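Nartey Reading Log - User Guide
Section 4: Setting up a shelf and recording short story collections
Revised 10/13/22 by Honeylyn Dimaculangan

4.1 Before you start

You need a Nartey account and at least one book in your library. Books can be added by scan, by typed title, or by importing a list (see Section 3). A free account holds 500 books. Collections count as one book each, however many stories they contain.

Note: Story-level recording is switched off by default. Logs made before May keep their old layout until you change it by hand.

4.2 Creating a shelf

1. Open Library and select New shelf.
2. Type a name. Names can be up to 214 characters, but only the first line shows on a phone.
3. Choose Private, Shared or Open. A shared shelf can be seen by members of your reading group only.
4. Select Save. The shelf appears at the foot of the list.

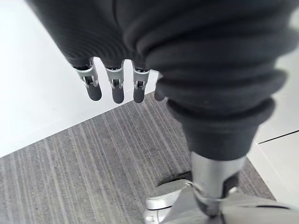
Fig. 4-1. Hand with jointed fingers, pointing down.

Caution: Changing a shelf from Shared to Private removes all comments left by other members. They cannot be brought back.

4.3 Recording a linked collection

A linked collection is a book of separate stories that share a place or a set of characters. Nartey treats it as a single book with parts. The steps below use Isitwood, a collection set in one lakeside town.

1. Open the book page and select Edit details.
2. Under Form, choose Stories (linked). Do not choose Novel. The Novel setting hides the parts list and records progress by page only.
3. Select Add parts. If the publisher has supplied a contents list, it is filled in for you. Check the order against your own copy, as paperback editions sometimes move or drop a story.
4. Type any missing titles. Leave the page field blank if you are reading an e-book.
5. Select Save parts.

To mark a story as read, tap the circle beside its title. Stories may be marked in any order. The progress bar counts stories, so a long story and a short one move it by the same amount.

Note: If a story has no title, enter its opening words followed by three dots. 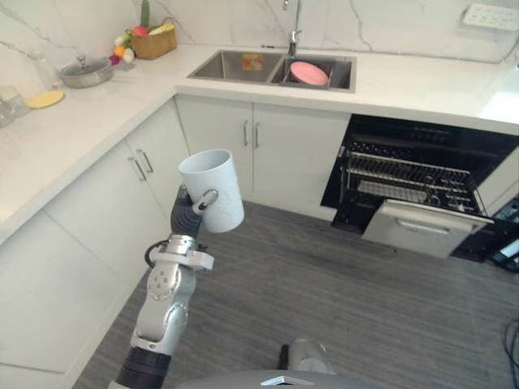 4.4 Linking characters between stories

Character links let you see where a person turns up again. They are useful where a minor figure in one story becomes the narrator of another.

1. Open a story and select People.
2. Type the name as it is spelt in that story.
3. Select Link, then choose the matching name from an earlier story. Spellings need not agree.
4. Set the link to Certain or Guess. Guesses are shown in grey - they can be changed later without losing your notes.

Caution: Links can give away the plot. On a shared shelf, turn on Hide until read before adding any. Members will then see a link only after they have marked both stories.

4.5 Adding a review

Reviews can be attached to the whole book or to one story. A story review does not change the book's star rating.

1. Select Write review and choose Book or Story.
2. Enter your text. The limit is 3213 characters, including spaces.
3. Mark any passage that reveals an ending and select Cover. Covered text opens when tapped.
4. Select Post, or Keep as draft. 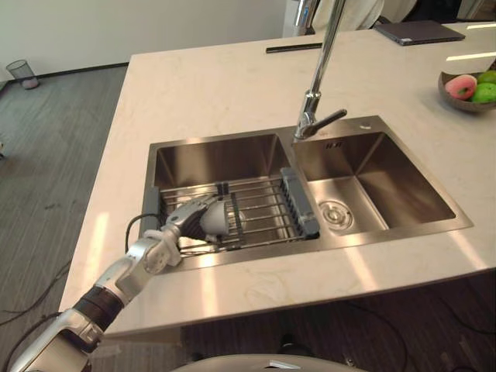
Fig. 4-2. Arm and hand at the left basin of the sink.

Drafts are stored on the device and are not copied to your account. Post or export them before you change phones.

4.6 Moving a log from Desitz or Wustanum

Desitz files keep story titles but not character links. Wustanum files keep both, though all links arrive as Guess. Import the file as described in Section 3, then open each collection and check Form. Books with no form recorded are set to Novel.

If an import stops with error 184, the file contains two books with the same number. Delete one entry and import again.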